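Sandoval Students Take Table-Clearing Robot Project to Stondlow Showcase

SANDOVAL, April - The robotics class at Sandoval Technical College will present its semester project at the Stondlow Student Automation Showcase next month. Students have been training a robot arm to nest and stack plastic bowls and cups on a tabletop, a job meant to stand in for clearing up after a meal.

The project is called Ronon. It was started last fall by 18 students in the second-year automation course, who work in teams and share one arm. Each team writes its own plan for the order in which pieces are picked up, then tests it on the same table with the same set of bowls and cups.

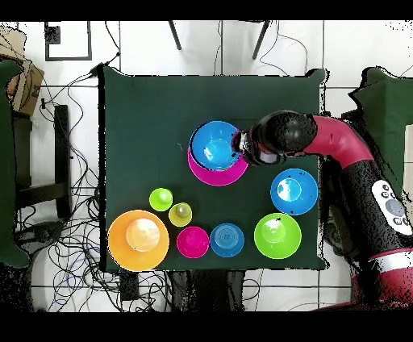
Under the class rules, a run begins with the pieces spread out on the cloth and ends when the team calls time or the clock reaches 5 minutes. Bowls may be nested by size or built into a stack with cups. A piece that leaves the table is out for the rest of that run. Teams log every attempt, including the ones that fail, and the logs are graded along with the code.

The class had logged 426 runs by the end of March. Of those, 141 were completed with no piece dropped. Most of the failed runs came from grips that were too shallow on the rim of a bowl, and the teams have spent much of the spring term on that one problem. Cups have been easier to grip but harder to set down upright.

Hetuvska, a local maker of packaging equipment, paid for the tabletop materials and replacement gripper parts. Its engineers also visit the lab once a month to review the students' work.
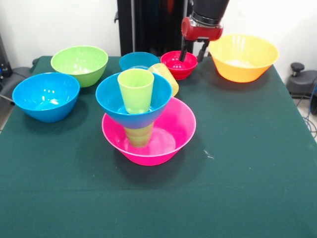 Lorna Whitcombe
College Communications Office

At Stondlow, each team will have one practice run and two scored runs. Points are given for the number of pieces stacked and for time remaining, and judges will ask students to explain the choices in their code. The college last entered the showcase two years ago with a sorting project.

The automation course is open to students who have finished first-year programming. Applications for the fall term are being accepted now through the admissions office. An open lab for families and prospective students will be held before the showcase, starting at 4 p.m. in the engineering building. Admission is free.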